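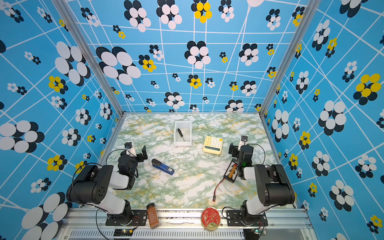
3 min read

One open box, mixed small items: what goes in and what stays out?

Posted by Maximiliano Palma in Storage and Desks
1763 views

I have a marble-patterned table with a small open plastic box near the back centre. The items that live on the table are a blue stapler, a pale yellow calculator, a screwdriver with a black handle, and a battery pack with a red-and-black lead ending in a small connector. A glass jar of reddish-brown spice and a round red tin with gold flowers have also ended up at the front.

The screwdriver is the only thing I am certain should go in the box. It lies diagonally, which takes up more of the floor than I would like, but it doesn't roll off the table and the handle is easy to pick up.

I would like to settle three points.

Should the battery pack share a box with a metal tool? My instinct is no, but I can't find a clear rule for a pack that is not connected to anything.

Does the stapler belong in the box or beside it? It gets used several times a day, the screwdriver perhaps once a month.

Is there any sense in boxing the calculator? It is flat and stable where it is. I am only concerned about dust between the keys.

I don't want a drawer unit or a lidded box. The box was bought in July at Dunne and I intend to keep using it.

Ming-te Lu

Keep the battery pack out of the box. A disconnected pack can still deliver current, and a screwdriver shaft is a good conductor. Whether the risk is large depends on the connector. If the contacts sit well inside the housing, a shaft is unlikely to bridge them. If they are exposed at all, fit a cap. In either case the tool can also damage the wrapping of the pack, and that is harder to spot than a bad connector.

Store the pack on its own, away from the edge, with the lead folded loosely back alongside it. Don't wind the lead tightly round the body. The weak point is where the wires leave the pack, and repeated sharp bends there will break strands inside the insulation. A lead that trails towards the front of the table is likely to be caught by a sleeve sooner or later. If you charge it on the same table, do that on a non-flammable surface and stay in the room.

For the rest, sort by how often you reach for the item. The stapler stays out. The screwdriver goes in, shaft first, handle towards you. The calculator can go either way, but if it goes in, lay nothing on the keys. 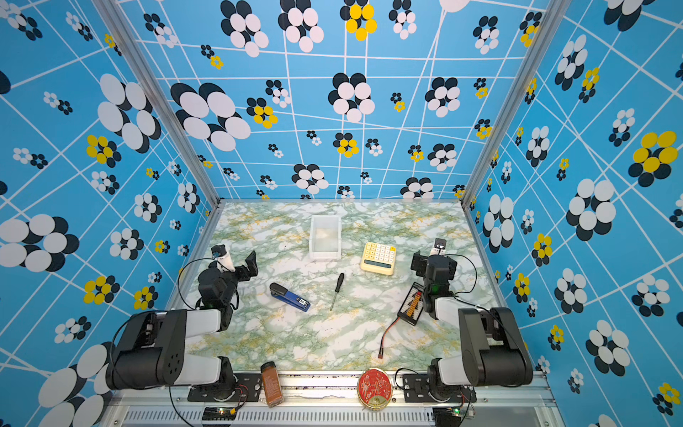
2 min read

One further check before you commit to a layout: put everything out on the table with the box cleared, then put back only what fits without stacking. With the stapler and the screwdriver both lying at an angle in the middle, they occupy far more surface than they need. Set parallel to the back edge – stapler left, calculator right, box between – they leave the centre free. The calculator is already on the correct side of the box and only wants straightening.

Wipe the box out while it is clear. Warm water and a little washing-up liquid is enough for plastic. Dry it fully before a steel tool goes back in, or you will get rust marks on the floor of it.

Gralo

Agree about the battery. I'd move the spice as well, it should be in a cupboard. Light fades it and the lid will collect dust. No opinion on the tin without knowing what is in it.

For dust on the calculator use a soft dry paintbrush. Don't spray anything on the keys.

Comments (3)

Maximiliano Palma: Thank you. Pack will get its own place and I will look for a connector cap. The tin is for paper clips.

Ming-te Lu: Then the tin can stand next to the stapler. Check the cap is the right size – a loose one is no use.

Bemitz: A strip of felt in the bottom of the box stops the screwdriver rattling. Cut it slightly undersize so it lies flat.

Shared 2 times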